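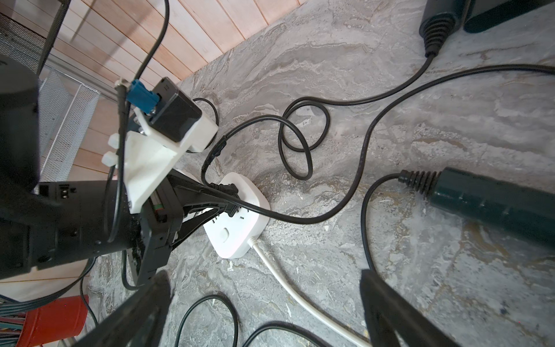
Unit 5: Power strips, cord sets and small heating appliances

Course notes, Lovisa Sundqvist. Revised 2021-01-25.

5.1 Load on a shared strip

A power strip divides one supply among several outlets. It does not increase what the supply can deliver. The square type and the long type are treated the same way in the calculations: add the rated wattage of everything that can be on at the same time and compare the sum with the rating marked on the strip.

Hair dryers are used in this unit as the standard heavy load. For the exercises, assume 2000 W at the high setting and 1238 W at the low setting. A desk fan or small lamp is entered at 5 W. Color and body shape have no bearing on the rating, so a pink dryer and a black dryer are entered from their own labels and never from each other.

Worked case: two dryers on one strip, one high and one low, give 3238 W. If the strip is marked 3000 W, the combination is not permitted, even for a short run. Unplug one dryer. Setting the second switch to off is not accepted as an answer in the written part.

5.2 Cord condition and layout

Trace each cord by hand from plug to appliance before anything is switched on. Inline connectors are inspected separately from the plug, and a loose one is a fail for the whole cord. Loops are opened out. A cord that carries a heating load must not be left coiled or bundled. 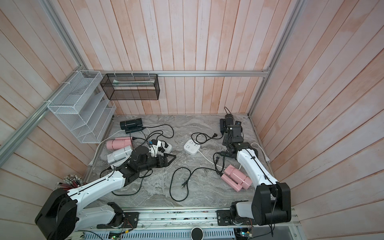

Sort the cords by appliance and lay each one out so that it crosses as few others as possible. Where crossings remain, record them on the Tunska sheet with the outlet position at one end and the appliance at the other. Adapters are listed on their own line.

Dryers are set down with the air inlet clear and the nozzle pointing away from any cord. Minimum distance from nozzle to cord is 300 mm. Storage baskets for small parts stay above the work surface.

5.3 Before the next session

Read the Wikström notes on plug types. Problems 1 to 4, in writing, to Hadi Atallah. Problem 4 uses the low setting throughout.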